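Cans on their sides in a clear bin – any downside?
Forum > Kitchen & Pantry > Storage 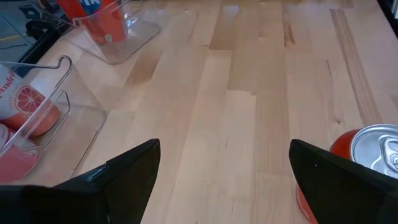

Two in the bin, one still out on the butcher block.

wchambi
Posted 26/08/2020

Looking for opinions on storing beverage cans horizontally. I have been moving drinks out of their cardboard and into clear plastic bins, the kind with a rounded cutout handle. The bins go on a pantry shelf with limited height, so standing the cans up and stacking them wastes most of the space. On their sides I can get a second layer in.

Questions:
1. Does lying flat put any more stress on the lid seam than standing upright?
2. Is there a preferred direction for the ends? I have been pulling from whichever can is nearest.
3. Does a second layer need a divider, or will the cans nest by themselves?

The cans are a mix. The grapefruit ones have "Andre" on the side in red script, the red-orange ones are something else. Shelf is the Nevovholm, fixed height, not adjustable.

Wilson

ruddock_h
Reply 1

Seam stress is a non-issue. The contents are under pressure and that pressure acts on every interior surface whichever way the can is turned. The weight of the liquid is trivial next to it. I have kept cans flat for years, seltzer mostly, and have had 2 leak in that time. Both had dents at the rim before they went in.

Check the rims. If there is a crease where the lid meets the wall, drink that one first.

mirjam.c
Reply 2

Agree on pressure, disagree that orientation makes no difference at all. If a can does weep at the seam or the score line, an upright one loses gas and you get a flat drink. A horizontal one can lose liquid, and now there is syrup under everything. Same probability, worse cleanup.

That is an argument for the bin, though. A solid-bottomed bin contains the spill. A wire rack does not.

On direction: lids toward the handle. You can grab the rim with two fingers, and you can inspect the tabs without unloading.

ruddock_h
Reply 3

Lids toward the handle only works if the bin is deep enough front to back for a full can. If it is wider than it is deep, the cans go crosswise and roll forward when you pull the bin. Measure first.

I would also want the printed side visible through the wall if there are mixed flavors. With the ends facing out, a lot of lids look the same.

WiebkeK
Reply 4

Nesting: the second layer settles into the grooves of the first by itself, provided the first layer is full. If there is a gap in the bottom row, the upper cans push the lower ones apart and everything drops. Fill the bottom row completely before starting on the top. No divider needed.

When the bottom row is short I use a folded dish towel to take up the slack. A Pastell drawer liner also works and can be cut to fit, but the towel is free.

What is the load rating of the shelf? Full cans are heavy and a clear bin hides nothing except the weight.

wchambi
Reply 5

No rating that I can find. It is anchored at both ends and has held canned tomatoes without sagging. The plan is 30 cans total, split between bins.

Noted on the full bottom row. That explains the shifting I was getting.

shona_w
Reply 6

Dissenting view: skip the bins. I had the same setup with Cosov bins and went back to the cardboard in May. Tear the perforated end off and the carton is already a horizontal dispenser, sized to the can. Decanting adds a step every time you shop.

Also, be careful with cans on a bare wood counter while you sort. They roll, and a butcher block top is rarely dead level. Mine has a slope toward the sink that I only learned about from a can of tonic.

mirjam.c
Reply 7

Cardboard blocks the view of how many are left, and it goes soft if anything leaks. I would take the extra step.

shona_w
Reply 8

I can tell how many are left by lifting the box.

WiebkeK
Reply 9

One more for Wilson: keep the bin out of direct sun. Clear plastic does nothing for heat, and warm cans are where the bulged lids come from. My pantry sits at nearly 90 in summer because it shares a wall with the water heater, so the drinks live in the basement until fall.

wchambi
Reply 10

Interior wall, no sun. Going with lids toward the handle, full bottom row, towel as filler. I will measure the depth tonight and post if the cans have to go crosswise.

ruddock_h
Reply 11

Post the interior depth, not the outside one. The walls on those taper toward the base.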